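Section 2: Hanging things with a waistband

1. Give the garment a good shake and find the waistband first. I always skip this and I'm always sorry!

2. Feed the hanger in from the waist, slim end leading.

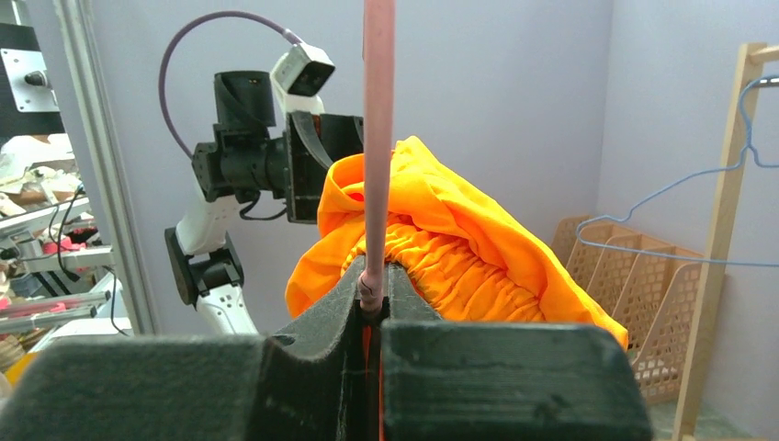

Go slowly with anything gathered or elasticated (it grabs, trust me), and never yank.

3. Let the fabric drop, then smooth the folds down with your hand.

Note: leave drawstrings hanging free until you're done.

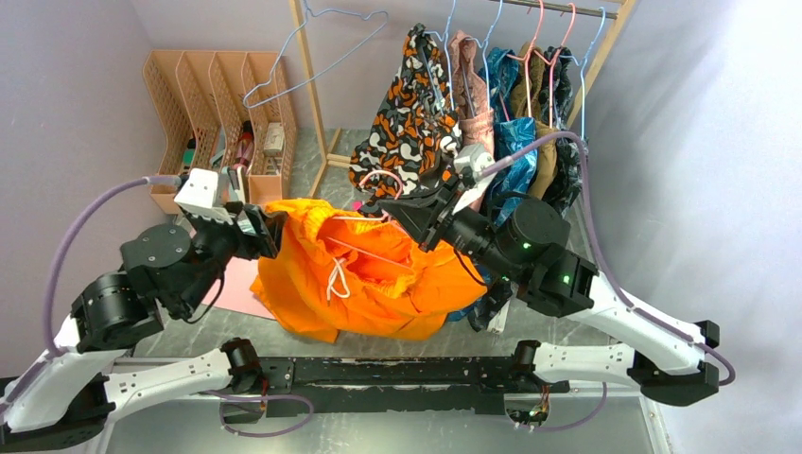 Orange garment with white drawstring, pink hanger partway in

Caution: my Karnis hangers bend if you force them.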